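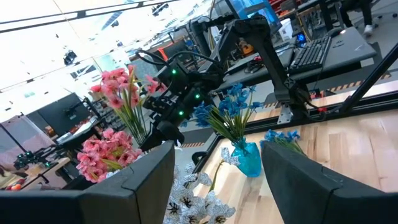

The flower table at the Fevisden open day, Drasbridge

We got to Fevisden just after 3 on the Monday, and I went straight for the flowers (of course I did). Two arms share one table there, with pink, blue and white bunches to sort between them. I was really enjoying it, and then one arm just stopped dead over the vase! A cable had worked loose at the elbow joint, our guide said, and the arm is set to freeze if it loses its position. Good thing too - nine of us were leaning in by then. They hit the stop button, moved us back behind the tape and spent 20 minutes finding the right plug. It did restart, but slower, and they kept it slow until we left. I'd still go again, and the tea was free.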